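Home | News | Business | Planning | Transport | Notices | Contact

November 2025
By the business desk

Multow to change loading hours on trade estate streets

New loading rules will apply on the trade estate in Multow from January, after the council approved an order covering 27 units and the pavements in front of them. Deliveries to street-facing doors will be allowed between 5 am and 10 am only. Outside those hours, firms with a rear yard must use it, and firms without one must book a slot in the shared bay at the north end.

The order replaces a set of separate permits issued to individual tenants over several years. Many of these had different hours and conditions, and some were tied to businesses that have since left the estate. Permits already paid for will be honoured until they run out, but none will be renewed in their present form.

The rules treat the pavement and the carriageway separately. Goods may be moved across the pavement by hand or on a trolley, provided a clear width is kept for people on foot and for wheelchairs. Pallets, cages and empty packaging may not be left standing on it at any hour. Vehicles may not mount the kerb, and tail lifts must be lowered to the road surface.

Roller shutters opening on to the street are covered by a separate clause. They must be kept closed when no loading is in progress, and any part that projects over the pavement when open must be fixed above head height. Tenants remain responsible for the threshold strip and for the slabs directly in front of it where damage can be traced to their own deliveries. 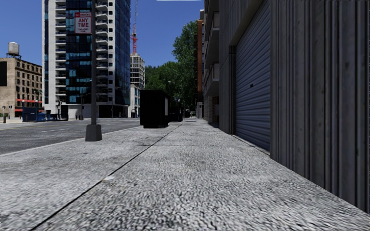
Skutorora, which supplies catering equipment from two adjoining units, said in its written response that the morning limit would be hard to meet for goods coming off the overnight ferry, and asked for a second period in the early afternoon. The firm also asked who would settle a dispute over cracked slabs where two tenants share one frontage.

The council did not add an afternoon period. It agreed that a tenant may apply for a single late delivery with two working days' notice, at no charge, up to four times a year. Shared frontages will be inspected before the order takes effect and the condition of the paving recorded, with a copy sent to each tenant.

Wirel, which manages the estate, will run the booking system for the shared bay. Slots will last 30 minutes and may be reserved online or by telephone. The bay will take one rigid vehicle at a time. Articulated vehicles will continue to use the turning area off Gumede Road, where the existing weight limit is unchanged.

A sum of 3270 pounds has been set aside for signs and road markings. The full order and a plan of the affected frontages can be read at the council offices during opening hours. Applications for an exemption must be made in writing and should state the unit number, the type of vehicle and the usual time of delivery.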